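Home | Forum | Workspace & Fit-out | Search | Log in

Desk layout under a mezzanine – white tops, fan, cables

cotach_34
We have white desks in an open room with a balcony over part of it and a glazed wall at the end. Two questions. First, cable runs. Mains and data cross the floor to the tables and I would like them off it. Second, lighting. The strips under the balcony sit much lower than the rest of the ceiling, and I get uneven light across the tops. Budget is 380 for the cable side.

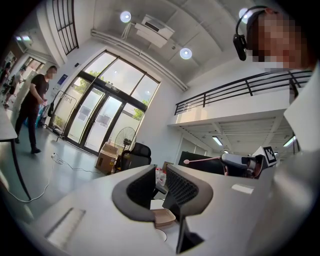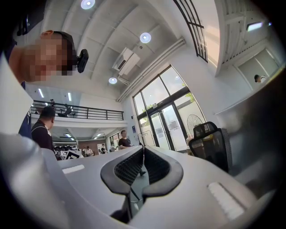
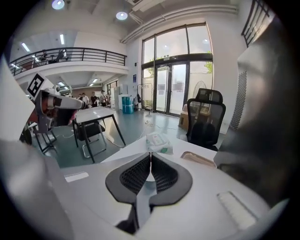 Last edited by cotach_34, Monday, 16:36

antwi
The desk in the first one already has a grommet slot. Drop everything through that into a tray under the top. Lumurero do a steel tray at 36 a length. The white leads on the floor in the third are thin enough for flat adhesive trunking.

asum200
Disagree on adhesive trunking. It lifts at the ends on painted floors and then you have a worse trip edge than the cable. Screw-down ramp, or bring the feed along the wall and across once.

antwi
Depends on the floor. Ours has held for two years – degreased first, no chair castors over it.

asum200
There is a high-backed mesh chair in the third. Assume castors.

cotach_34
Assume castors, yes. Wall route is possible on the side with the white cabinet, but the clothes rail would have to move.

lowbay
On the light: measure at desk height before buying anything. If the difference between tables is under 200 lux, leave it. I would turn the desks side-on to the glass doors first, which costs nothing.

asum200
Agreed on measuring. Not on turning them, the legs will end up across the way to the doors.

cotach_34
Will borrow a meter and post readings. Ordering two trays meanwhile.

Related threads
Grommet sizes for 34 mm tops
Pedestal fan or ceiling fan?
Cable ramps: screw-down or glued
Lumurero tray brackets, left-hand only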